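4.2 Silence and song in the Brerdale circle

What delighted us most in the May interviews was how freely members moved between silent prayer and chant. We had expected two camps, and we met people who did both before breakfast! Of the 121 members who kept a prayer journal, most wrote about the two in the same entry, often in the same sentence. 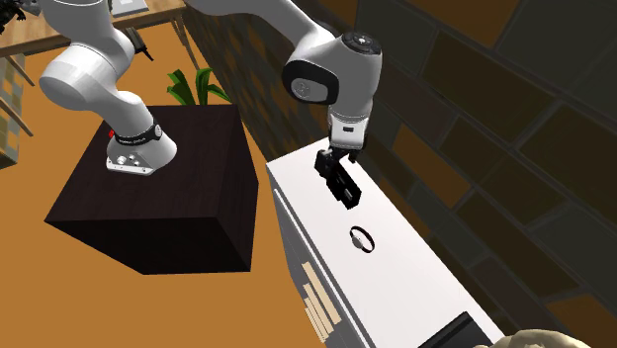
Figure 4. Simulated robot arm.

Cyrill Rainer reads the journals differently: chant, in his view, is the real practice, and the silence is simply what members call the rest between verses. It is a lovely challenge, and the longer entries (a few run past 1,000 words) give it some support. Holzer's notes on the Hultwood retreat point the other way, with whole evenings passed in stillness.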